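Senga Semple has run the night supply desk at Erwood Hospital for long enough that most of the surgeons call her before they call anyone else. She does not work in the operating rooms. Her job is to make sure that what the rooms need at 7 a.m. is on the cart at 5.

We spoke in the break room on the second floor, after her shift. 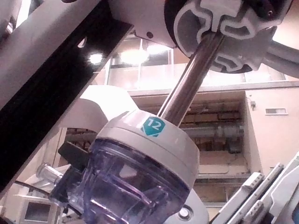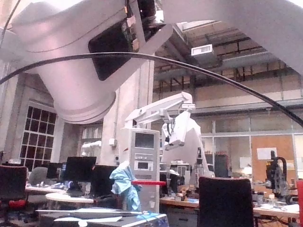
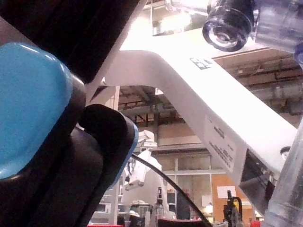
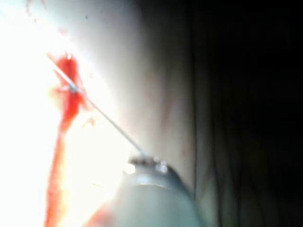
First picture: a cannula assembly with the number 12 on its label.

Semple came to Erwood from Morrison, a smaller hospital with one storeroom and a paper ledger. "You could see everything from the door," she said. "If a shelf was bare, you ordered. It worked fine until we got busy."

At Erwood she looks after 657 stock lines. When she started there were 538, and she would like to get the number down to 400. "We have four kinds of the same tape. Somebody liked one of them years ago and he's retired."

The hardest stretch she remembers was in January, when the Clultell road was closed by ice for two days and the morning truck could not get through. She called every ward and asked what they had in their drawers. "People hold on to things. I don't blame them, I did it too when I was on a ward. But that night I needed it all back."

They got through on what turned up. Afterward she asked for a shared list, and the hospital bought a program called Isero to keep it. She has mixed feelings about it.

"It's good at telling you what you ordered. It doesn't know that a box got opened and put back. So I still walk the shelves at 3."

Asked what she would tell someone starting on nights, she thought for a while. "Eat before midnight. And learn where the loading dock key is."

She is off until Thursday. Her sister is visiting, and they plan to paint the kitchen.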